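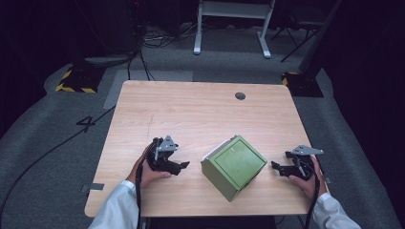 Green box on a light wood-grain table.

Review: The Ramora Audio Guide at Arnby Hall
March
By Rafferty Doucet

Arnby Hall introduced the Ramora handset this season for its exhibition of stage costume and theatrical props. The collection dates from 1872, and many of the older pieces carry only a short label. Visitors who want more must rely on the guide.

The handset is light and simple to operate. Each stop is started by entering a number, and most recordings last under two minutes. Narration by Lajos Hajdu is clear and well paced, particularly in the gallery of opera masks.

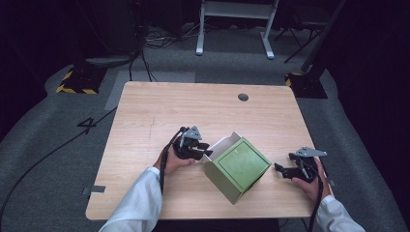
Volume is less satisfactory. In the main gallery, where a film plays on a loop, the highest setting was difficult to hear without pressing the handset to the ear. Headphones are available on request at the front desk, but no sign says so. Stop 15 was also out of order during our visit, and the printed map does not match the new position of the puppet cases.
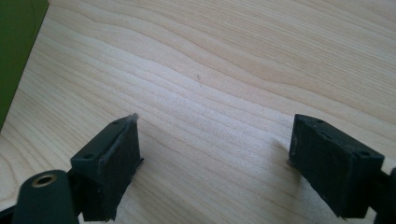
Use in the Gift Store

The guide may not be taken into the store. Visitors must return it at the Gilani Room exit, and those who wish to go back through the galleries must wait in line for another.

Rating: Recommended, with reservations about sound.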